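Section 4: Recording a bed-making round with the hand gripper 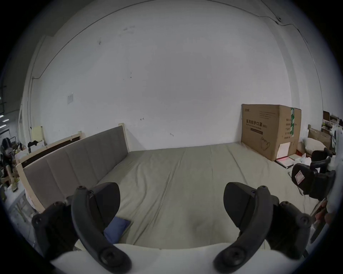
By now you have paired the Tridel hand gripper and done the squeeze test in Section 3, so this is the fun part! Everything the Voyle arm knows about sheets and pillows comes from rounds like yours, and people who have made beds for years give it by far the best material.

1. Check that the bed has a fitted sheet on and at least one pillow within reach.

2. Open the fingers fully and hold them over the sheet for a slow count of 10. The gripper takes its starting position from this.

3. Press the side button once. Wait for the short buzz.

4. Work as you normally would: pinch the sheet, pull, smooth, move the pillow. Take your own route round the bed. Martim Bastos starts at the headboard, Mali Trevor starts at the foot, and the arm learns from both.

5. Open the fingers fully again and press the button to finish.

Note: A round can last up to 33 minutes, but short ones are easier to check. Stop and start as often as you like.

Note: If you fumble a corner, carry on and fix it. Recoveries are gold for us.

Caution: Keep your free hand clear of the finger joints while the jaws are closing.

Caution: Rest your wrist after every 18 minutes of gripping. Swap with a colleague if it aches sooner.

What changes on your shift

At Grovport the arm now does the first pull on most beds, and the team does corners, checks and anything awkward. There is much less stooping. Recording counts as paid work, so enter it under code 214 on your Clistel timesheet.

Go to Section 5 to upload your rounds.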